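Studio notebook, December, 9:40 am

Back on the portrait of the choir director, the one going to Ravn for the winter show. I left it turned to the wall for two weeks and I'm glad I did, because the mouth was all wrong and I couldn't see it before. She looked like she'd just been told off! Scraped it down to the gray layer and started the lower lip over.

Mixed the skin tones fresh. The Jendus ochre is much stronger than the old tube I'd been using (I'm down to the last squeeze of that one), so go easy – a pinhead of it goes a long way. Ruba, if you borrow it, please put the cap back on properly.

Dela Antwi stopped by and stood in front of it for ages without saying a word, which is always terrifying. Then she said the left eye sits too high. I measured and it's off by 2 mm. Fixed it before lunch and the whole face settled down.

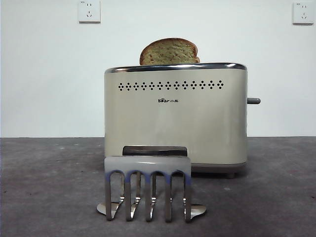 Afternoon was all hands. I had 13 sketches of them from the sittings and didn't like any, so I pinned up the least bad one and worked from that. The right thumb still looks like a parsnip. Going to leave it until I've slept.

Frame news: Grukport can do the plain oak, 54 cm on the short side, but they want nearly 20 days and I'd love it sooner. Ruba Qaisi thinks Drandar might have one in stock that we could trim. She's calling them tomorrow.

Also had a letter from the sitter's sister, two full pages, very kind, asking if the painting could show the green scarf. It's already in there! I wrote straight back and told her so.

To do: darken behind the left shoulder, thumb, order more linen, wash the big brushes (really wash them this time).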